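Clomari Work Table, White

A plain table for offices, workshops and shared rooms. The smooth white top has a light gloss and wipes clean with a damp cloth. Use a mild soap on smudges and skip scouring pads.

Width: 56 in.
Leg adjustment: up to 12 mm per foot
Price: $289
Assembly: two people, hex key included

Tops and legs ship in separate boxes and may arrive on different days. Keep both until you have checked the parts. 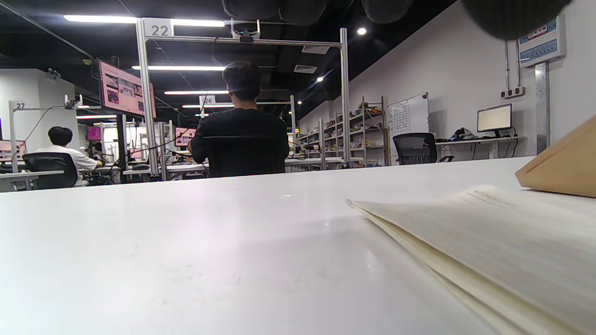
The Ackroyd drawer unit fits under either end and is sold separately. Orders over $3,000 ship free from our Drinuvley warehouse. Phones are closed Friday after 3.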